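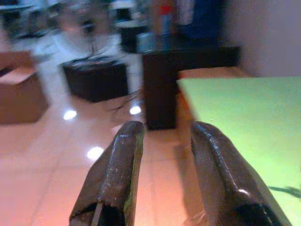

*The lime-green table and the tiled floor, Endville room.*

Minutes, Monday, 9:30 a.m. Taken by me, Treasa Egan, so if something's missing, blame my handwriting (and the coffee, which ran out before item two!). Present: the Phelan desk, the Prurdale desk, both of our people from Jisard, and me.

**1. Last month's minutes**

Read and passed. One fix: the room booking was for the whole of November and I'd only written down the first half. Sorry, all.

**2. The green table**

We spent way longer on this than I'd planned. Phelan would like it moved over to the window so visitors have somewhere to sign in. Prurdale says fine, but then where do the mail trays go? I like it where it is, mostly for the color, and I said so. We settled on leaving it alone until the new shelves come, and then we'll look again.

- Table stays put for now.
- Phelan to measure the window wall before next time.

**3. Key tags and the hanging spots**

This was the big one. Everybody agrees the keys need one home, and everybody has been keeping them in a desk drawer anyway, me included. The plan is that anything with a ring on it gets hung on the green panel, and you put it back on the same spot you took it from. I asked if we wanted names over the spots and got three different answers, so that's going to the next meeting.

Prurdale asked whether the slanting row could be made level. I kind of love the slant! We had a vote and the slant won by one, and I promise I didn't vote twice.

We also talked about how many tags to order. Jisard sells them in bags of 100, and that felt like a lot for an office our size, but the small bags cost nearly as much, so we're going with the big one. The budget line for this room is $960 for the year and we've barely touched it.

- Treasa to order one bag of tags.
- Old drawer keys to be sorted by whoever has them. (You know who you are. It's me.)
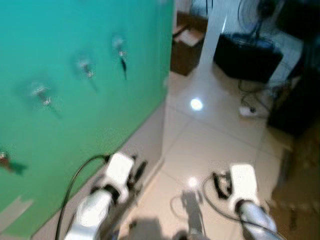
**4. Board on the floor**

Next up was the big green board and whether it's okay to work with it flat on the tiles. Phelan thinks it's much easier on the back to have it up on a table. Prurdale pointed out that it's large and a table that size would eat the whole room, and I have to say I'm with Prurdale on this. We're going to try it flat for 3 weeks and see if anyone trips.

A few things we agreed on while we were at it:

- Leave a clear strip of tile to walk along.
- Small tags and rings go in a dish at the end of the day.
- Sweep before you lay the board down, please, grit scratches it. 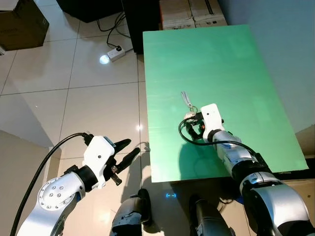
**5. Anything else**

Phelan wants a second broom. Yes! Get one, bring me the receipt.

Prurdale asked about the heating and I said I'd call the building people again. I've left 3 messages so far and I'm ready to leave another.

We stopped at 10:40. Same room next month, and Prurdale is bringing the coffee.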